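椅子と予算

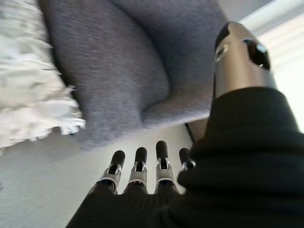
十二月の予算会議で、わたしは「手」を買いたいと言った。

家具のレンタル会社というのは、要するに椅子を貸して、返してもらって、拭いて、また貸す商売である。うちの倉庫には常に1,000脚の椅子があり、返却のたびに座面の下へ手を突っ込んで、縫い目のほつれ、ねじの緩み、前の客が残していったガムの有無を確かめなければならない。この最後の項目のために、検品係は長続きしない。求人票には「布張り家具の触診」と書いてある。書いたのはわたしだ。上品に書いたつもりだったが、応募者のうち一人は整体師だった。

「手なら、みんな二本ずつ持っているだろう」

社長のイグナシオ・ライオンズは、電卓から目を上げずに言った。彼は日本に来て長く、日本語で冗談を言い、日本語で人の予算を削る。どちらの場合も表情が同じなので、笑うべきかどうか、こちらは金額を見てから判断することになる。

候補は三社あった。

トロチュノーラ社の見積もりは700万円で、腕と手と台車と、三日間の導入研修がついていた。スタルタリ社は300万円。手だけである。腕は別売りで、その価格は「お問い合わせください」となっていた。問い合わせると、用途を問い合わせられた。ナイドゥー商会はいちばん安かったが、見積書の備考欄に「指の本数は変更になる場合があります」とあり、どちらの方向に変更になるのか、担当者も知らなかった。

「手だけ買って、どうするんだ」とイグナシオは言った。

「腕は来期に」

「来期まで、手は何をしている」

わたしは答えを用意していなかった。経理のひまりさんが隣で「減価償却です」と言った。

結局、トロチュノーラ社から貸し出し機を取り寄せて、ひと月ためすことになった。貸し出しなら予算の科目が「設備」ではなく「雑費」になり、雑費ならイグナシオの印鑑がいらない。この抜け道を教えてくれたのもひまりさんで、彼女はたぶん、わが社でもっとも設備投資に詳しい。

届いた手は、黒いニットの布をかぶっていた。カタログの写真では全身が銀色で、いかにも700万円という顔をしていたので、わたしは少し戸惑った。

「手袋ですか」と、据え付けに来た技術者に訊いた。

「カバーです」

「別売りですか」

「別売りです。今回は貸し出しですから、おつけしています」

わたしは表計算の画面を開き、「カバー」という行を足した。それから「洗い替え」という行も足した。布なら洗うだろう。洗うなら、乾くまでのあいだにもう一枚いる。設備の計画というものは、こうして下へ下へと伸びていく。上のほうの大きな数字は会議で一度叩かれればそれで済むが、下のほうの細かい行は、叩かれないまま静かに増えていく。

最初の仕事には、灰色の布張りの椅子を選んだ。うちでいちばんよく出る型に似ていて、丸っこく、座面がふっくらしている。白い毛足の長いブランケットも掛けた。撮影用の貸し出しではたいてい一緒に出るから、というのが建前で、何もないと椅子が患者のように見えるから、というのが本音である。

手は下から伸びて、座面の裏を目指した。

人間がやるときは、ここで顔をしかめる。機械はしかめない。しかめないことに700万円の値打ちがあるかどうか、わたしは横で考えていた。倉庫の全員が見に来て、全員が少し首を傾げ、椅子の下をのぞきこむ姿勢になった。つまりその午後、椅子一脚の検品に、機械が一台と社員が総出でかかっていたことになる。わたしはこの数字を報告書に入れないことにした。

「速さは」と、いつのまにか後ろに立っていたイグナシオが訊いた。

「慎重です」

「慎重というのは、単位は何だ」

「脚毎時です」

彼は椅子を見て、手を見て、それからブランケットを見た。

「この毛布は、うちのか」

「うちのです」

「毛が抜けるぞ。絡まったらどうする」

技術者が鞄から冊子を出し、繊維の絡まりは保守契約の対象です、と言った。保守契約は別売りですか、とわたしは訊いた。もう訊かなくても指が勝手に行を足していた。

ひと月のあいだに、わたしは検品の記録よりも、むしろ自分の表のほうをよく眺めた。カバー、洗い替え、保守、電源工事、台車を通すための通路の拡幅、拡幅のために動かす棚、棚を動かすあいだ椅子を預けておく外の倉庫。外の倉庫の賃料は月に30万円前後と出た。機械を入れるために椅子を追い出し、追い出した椅子を機械が調べに行けるかというと、行けない。腕つきの台車は公道を走らないのである。

ひまりさんは、わたしの表を下まで読んで、こう言った。

「これ、いちばん安いのは、ガムを噛まないお客さんに貸すことですね」

わたしはそれも一行足そうかと思ったが、科目がわからなかった。

返却の前日、イグナシオがひとりで倉庫にいた。手の電源は切ってあった。彼は灰色の椅子の前に片膝をつき、自分の右手を座面の下に入れて、ゆっくり端から端まで動かしていた。

「何かありましたか」

「いや」と彼は言った。「わたしは昔、検品係だったんだ。この会社が椅子を40脚しか持っていないころだ」

初耳だった。

「四十脚なら、手は二本で足りた」

彼は立ち上がって膝を払い、手を洗いに行った。戻ってくるまでにずいぶんかかった。どうやら、何かはあったらしい。

2018年2月12日、わたしは稟議書を出し直した。トロチュノーラ社、本体および腕、台車。カバー2枚、うち一枚は洗い替え。通路の拡幅は見送り、棚は夜のうちにわたしが動かすことになった。これは別売りではない。

印鑑は押してあった。横に鉛筆で、小さく書き込みがある。

「毛布は外すこと」

購入の理由を書く欄は、空けたまま出したはずだった。イグナシオの字で「ガム」とあった。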